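Refinishing the blond table, part two

In the last post I had got as far as stripping the old coating off the table and finding that the timber underneath was a good deal paler than I had assumed. Several of you wrote in to ask what I put back on it, and two asked for the grit sequence. Both are below, with the mistakes left in.

The starting point was a bare top with a slight amber cast in the areas that had sat away from the window. I did not try to bleach this out. Two-part bleach works on tannin and on old dye, but it raises the grain badly and I have no good way of keeping a whole tabletop evenly wet in a small room. The cast is mild. I decided to live with it and spend the time on the surface.

Sanding first. I started at 100 grit on the random orbital, working along the length of the top with each pass overlapping the previous one by half a disc. The aim at this stage is only to take out the scraper marks. Pencil lines drawn lightly across the grain help here: when the pencil has gone evenly, the pass is finished. Mine vanished unevenly at one corner, where there is a shallow hollow. I left the hollow. Chasing it would have meant lowering everything next to it.

After that I went to 160 and stopped. I know people take tabletops to 240 and beyond, and under a film varnish I would too. Under a hardwax oil there is a case for stopping early, as the oil needs somewhere to go. On my first test board I went to 320 and the oil sat on top and came up patchy and slightly shiny after buffing. The board stopped at 160 took it evenly. The last pass was done by hand with a cork block, with the grain, to remove the small curly scratches the orbital leaves. They are invisible until the oil goes on and very visible afterwards.

Dust removal was vacuum, then a barely damp cloth, then an hour's wait, then one light hand pass to knock back the raised fibres. I do not use tack rags before oil. Some leave a residue, and I have never had a straight answer from a packet about which ones.

The finish is the Plarkari matt oil in the natural shade. Natural in this case means that it has a little white pigment in it, enough to offset the yellowing you would get from a clear oil on pale wood. I compared it on offcuts with the Sokol clear matt, which I have used on shelves and like very much. Side by side, the Sokol went the colour of weak tea and the Plarkari stayed close to the bare wood. On darker timber I would pick the Sokol without thinking, as the pigment in the other one goes chalky in open pores.

Two coats. The first was spread with a plastic card and worked in with a white pad, then left for fifteen minutes and wiped off with cotton until a dry cloth came away nearly clean. The common fault with these oils is leaving too much on. If a fingertip drags, there is still surplus. Pigmented oil needs stirring every few minutes as well -- I forgot halfway through and had to go back over one third of the top before it set up. The join does not show, which I put down to luck.

Second coat the following Friday evening, thinner, applied with a pad only. I left the window open and kept the heating low. The tin gives a drying time that I found optimistic; mine was still faintly tacky the next morning and fine by that night. Full cure is a matter of weeks. Until then I have kept water off it and have not put anything down with a rubber foot, as rubber can mark a soft finish permanently.

A note on cloths, which I repeat every time: oily rags can heat up by themselves and catch fire. Mine go flat on the concrete outside, single layer, until stiff.

Now the result. The sheen is low enough that daylight spreads over the wood in a soft band and does not form a hard reflection, which was the whole point of the exercise. The grain lines are long and only slightly darker than the ground. There is one curved figure that I had hardly noticed on the bare wood and now rather like. The old gloss had hidden it completely.
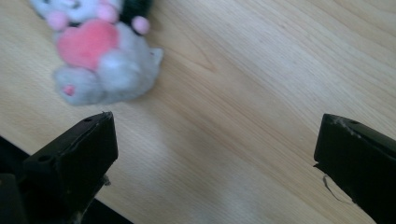 The top after two coats, by daylight. Soft toy with pink heart, top left.

The colour is a touch warmer in the more shaded part. Some of that is the light and some may be the cast I mentioned at the start; I would need to look at it on an overcast day to separate the two.

To the touch it is smooth without feeling coated. I buffed by hand with a folded cotton cloth and did not use the machine with a white pad, though I had intended to. On the offcuts the machine brought the sheen up one step from matt to something nearer eggshell, and I did not want that on a surface this size.

Things I would change. I would stir the oil on a timer. I would do the underside on the same day as the first coat; I left mine for a week, and although the top has not moved, it is poor practice to seal one face of a solid panel and leave the other open. I would also buy the smaller tin. Coverage was far better than I had allowed for, and the remainder will skin over before I use it. I have decanted what is left into a Kasitz jar filled to the brim, which slows things down but does not stop them.

Maintenance, as far as I can say at this stage: dry cloth for dust, damp cloth and plain soap flakes for anything sticky, no spray polish. Silicone in polish gets into the wood and makes any later recoat fish-eye. If a patch goes dull, it can be rubbed back by hand at 160 and spot-oiled, and this is the main reason for choosing oil over varnish in the first place. I have not had to try it yet.

The chairs are next. They are a different timber with a Clavano lacquer on them that has gone yellow at the rails, and the stripper I used on the table does not touch it. I have a test patch under cling film at the moment.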